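Evaluation of a Hand-Held Gripper Kit for Recording Garment Handling
Student project report, final version
Authors: Lizelle Magagula, Sibusiso Visser
Supervisor: Henrik Voß
Submitted 2025-03-06

1. Purpose

The Ferorano project needs recordings of people handling clothes at home, made with the same type of two-finger gripper that the arm in our laboratory will later carry. Building such a tool was outside our budget and our time, so we were asked to review one that can be had ready-made. The questions set by our supervisor were whether a pair of the grippers can be used by a person without mechanical training, whether the fingers cope with heavy cloth, and whether the recordings are fit for the Zellmont software used by the rest of the group.

We did not test the kit on a robot arm. That part belongs to Dumisani Nel and will be reported separately in July.

2. Kit under review

The kit consists of hand-held grippers used in pairs, one in each hand. Each has two black fingers moved by a linkage, and the fingers end in blue pads with a textured face. A camera on the tool looks out along the fingers, so the pads stay in view for most of a recording. The person squeezes to close and relaxes to open.

Setting up took longer than expected on the first day, mainly because we had the left and right recordings swapped in Zellmont and did not notice until playback. After that the routine was short: switch on both units, hold them still, start, work, stop.

3. Method

3.1 Task

We chose a denim jacket after discarding T-shirts and towels as too easy. Denim is stiff at the seams and thick at the collar and waistband, and the buttons give hard points where a pad can lose its hold. The task begins with the jacket bundled on a bed and ends with it flat, front side up, sleeves out. Folding was left for a second stage.

3.2 Place

All recordings were made in a furnished bedroom. The bed was covered with a floral cloth, which we kept in place on purpose: a plain sheet would make the jacket easier to separate from its background than it will be in most homes.

3.3 People

Khanyisile Steyn and Sibusiso Visser did the handling. Neither had used the grippers before. Each had a short practice on a towel, which was not recorded.

3.4 Views

Every run was stored from both grippers. Samples of the views used in section 4 follow.

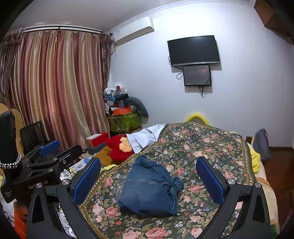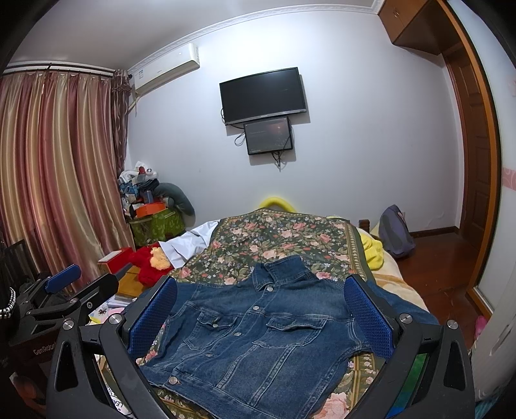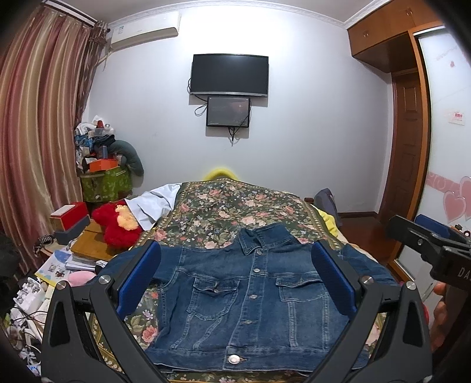 Figure 1. Gripper-camera views with the denim jacket on the bed: bundled (first view) and spread front side up (second and third views).

3.5 Data

The full set comes to 3,784 short clips after cutting. Clips in which the jacket left the view completely were removed by hand. We kept those in which only a sleeve was out of view, as this happens often and the software must deal with it.

4. Results

4.1 Grip

The pads held single and double layers of denim well. At the waistband, where the cloth is thickest, the fingers had to be opened wide and brought in straight. Coming in at an angle pushed the cloth away. Buttons were a problem only when one sat directly under a pad — the grip then rocked and sometimes slipped.

The collar was the slowest part. Its points tend to fold under, and the fingers are too broad to pick out a single point without taking some of the yoke as well. Both users ended up dragging the collar flat with one closed gripper while the other held the jacket down.

4.2 View

With the fingers open, the view between them is good and the front placket and pockets can be made out clearly. The outer parts of the sleeves are another matter. In both spread views in Figure 1 the sleeves run behind the fingers, and in a large share of clips the cuffs cannot be judged from one camera alone. Using the two recordings together helps when the hands are apart.

The second gripper often enters the view from the side. We had planned to mask it out, but Zellmont follows it without trouble and its position turned out to be useful for lining up the two recordings.

4.3 Comfort

Both users reported tired forearms after 8 runs in a row. We changed the plan to blocks of that length with a rest between them. Steyn, who has smaller hands, found it harder to hold the fingers fully open.

4.4 Faults

We lost 2 sessions to a full memory store. There was no clear warning, and the loss was found only when copying the files. One linkage became slightly stiff and was free again after cleaning out lint.

5. Comparison with the earlier tool

The group's older Nolte tool has narrower fingers and handles collars better. It has no camera of its own, though, and needs a separate one on a stand, which rules it out for small rooms. For recording in homes we consider the reviewed kit the better choice in spite of the broader fingers.

6. Recommendations

Use the kit for the next stage, with blocks of no more than eight runs.
Check free storage before each block and write the figure in the log.
Mark the left and right units with tape.
Clean the linkages after each day with denim or wool.
Ask the supplier whether narrower pads can be fitted.

Folding trials should start with the jacket already flat. The log sheets and the cutting rules for the clips are in Appendix A.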